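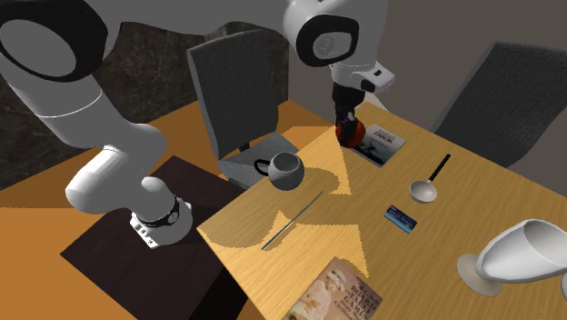

Stiken talk, notes for the second half. Pick up after the water break.

Start with the sketch. Two chairs, one desk. An interviewer at Dretmont has to find out if the applicant can lie well. The applicant thinks the job is in parking. Read the first page out loud and don't do the voices.

Point to make: the joke is in what each person believes is going on. We never have to say it. If a line explains the mix-up, cut the line. My first draft ran 484 words and had 3 of those lines. The one we played in November had none, and it got a laugh on "Do you validate?"

Pause here. Let them look at the handout.

Next, stage directions. Keep them short. "She sits" is enough. Actors will find the rest — and if they don't, that's what rehearsal is for. I used to write how every line should be said. At Seixas the cast crossed them all out with a marker before the first read. 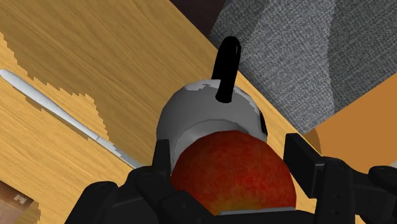
Mathis Rolland wrote to me after I gave this talk the last time, and said he disagreed with that part. His view was that a new writer should put every direction in, hear the scene read, and take them out afterward, or they never learn which ones the dialogue was already carrying. I think he's right for a first script. Say so, then move on.

Endings. The parking sketch had two. In one the applicant gets the job. In the other the interviewer asks him for a ride home. We tried both at Jestow, in a room with 154 seats, and kept the ride home. The other one played fine but the audience was ahead of it by half a page.

Exercise: pairs, one page, two people in an office who each think the other one is in charge. No names in the dialogue. Walk the room while they write.

Read a couple out if people offer. Don't pick on the back row.

Questions. If the one about agents comes up, send them to the sheet by the door.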